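2021-03-27

I spent most of this week reading the second supplier disclosure report from Trirkmont, the workwear company that buys from the Meng cut-and-sew plant outside Waltirport. The first report was a list of factory names and street addresses. The second one adds headcounts, overtime ranges and a column titled "corrective action status." I want to write down what that column does and doesn't tell you before I forget how it was built.

The report gives Meng 3137 workers on direct contracts. Agency workers are excluded, and the note saying so is in the appendix under the definition of "site." Wanting Long, who ran audits for a logistics firm before she moved over to garments, pointed me to it. In her experience the agency share goes up in the weeks before a shipping deadline and is back down by the time an auditor arrives. The report uses a single date for its headcount and doesn't say how the date was picked.

Overtime is given as a range per pay period. For Meng the upper bound is 40 hours. A range hides the thing a reader wants, namely how many people are near the top of it. If 32 sewers on one line are at the maximum every period and the rest of the plant is at zero, the published range is the same as if everyone hit the maximum once. Payroll already holds the distribution. Publishing it by quartile would take an afternoon.
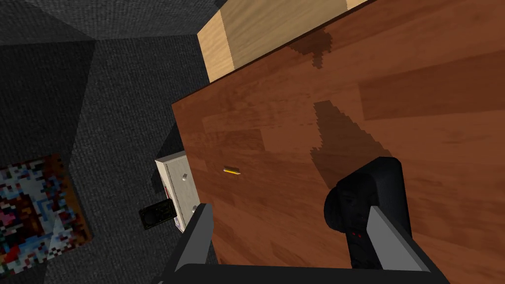
The corrective action column has 4 possible values: open, in progress, verified, closed. "Verified" means a third party looked at the fix. "Closed" means Trirkmont stopped tracking it. An item can go from open to closed without passing through verified, and several in the report did, including the one I care about most, the wage slip finding. Workers at Meng were getting slips that combined base pay and piece-rate pay on one line, so there was no way to check the overtime multiplier. The status went to closed in the second report. I wrote to the address on the back page to ask who verified it. The reply said the supplier had confirmed completion.

Xiuying Xue and I disagree about how much this matters. Her position is that buyers publish bad data first and better data later, and that picking at the first attempts makes the legal department pull the whole thing. She has watched that happen once, with a footwear brand. My position is that a status column without a source field is worse than a blank one, since people quote it. A trade newsletter has already quoted it.

The grievance section is two paragraphs. It says the hotline (run by a contractor called Flunano) received calls and that all calls were handled. No volume, no categories, no time to resolution. I asked Chenxi Tan, who does worker surveys, what a normal set of numbers would be for a plant of that size. She declined to give one, on the grounds that call volume mostly measures whether people trust the line. Fair enough. Low numbers would be ambiguous, and so would high ones, but a trend across two reports would at least be something.
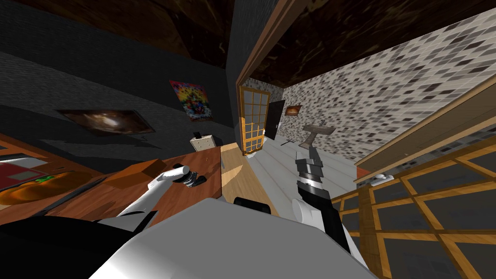 Automation gets half a page near the end, under "future of work," and it is the only part of the report with a forecast in it. Trirkmont expects its suppliers to move some handling and packing tasks to machines and says affected workers will be "redeployed where feasible." No task list, no timeline, no commitment on pay grade after redeployment. Writing like this treats the technology as one lump. A simulated robot arm with its gripper hovering over a desk, a small brown block close by, is a long way from feeding a sleeve into an overlock machine, because cloth folds and stretches and a block does neither. Packing is a more realistic case, and packing at Meng is where most of the older workers are. If the company has done any estimate by department, it should print it with the assumptions attached.

Things I would ask for in the next report:

- headcount on two dates, agency workers included
- overtime by quartile, by department
- a source field for every status change
- hotline calls by category and days to resolution
- the name of the audit firm for each site visit

Xiaoqing Fan has offered to put the two existing reports into one spreadsheet with matching site IDs. They changed between editions, so the join has to be done by address, and two of the addresses are the same building with different gate numbers. She expects to have it done in May. Send corrections to me and I'll pass them on to her.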